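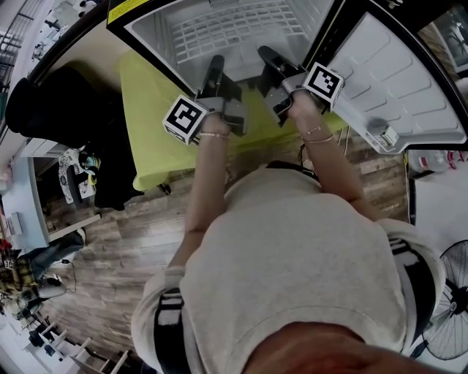 Kurix Fulfillment: Frequently Asked Questions for Merchants
Updated February 19, 2026

Which warehouses ship my orders?
Accounts opened before February ship from Koltlow. New accounts are split between Koltlow and Meredith according to the delivery ZIP code. You can set one site as the default under Account, Routing.

Is there a minimum order volume?
Yes. The Standard plan requires 400 orders per month. Accounts below that level are billed the difference at the base pick rate.

How is storage billed?
By the bin or by the pallet, measured at midnight on the last day of the month. Stock held in receiving is not billed until it is put away. 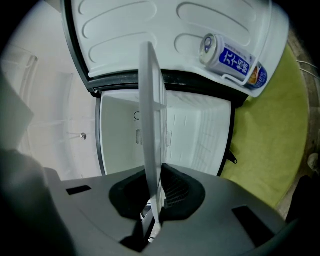
One merchant wrote to ask whether returned units count toward storage while they wait for inspection. They do not. Storage starts again once a unit is graded and restocked. Units left ungraded after 30 days at the merchant's request are billed at the bin rate.

Can I send inbound freight without an appointment?
Parcels, yes. Pallets need a dock appointment and a packing list uploaded in advance. A single pallet may not weigh more than 2,000 pounds.
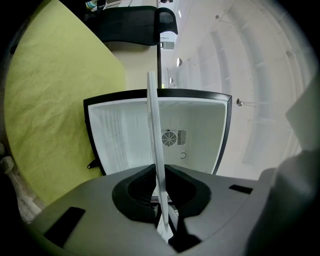
Small refrigerator, open.

Does Kurix connect to my store?
The Korkitz connector passes orders, tracking numbers and stock counts. Orders that fail address checks are held with status code 934 until they are edited or canceled.

How do I close an account?
Submit a removal order for all remaining stock, then a closure request. The final invoice is issued after the last shipment leaves the dock.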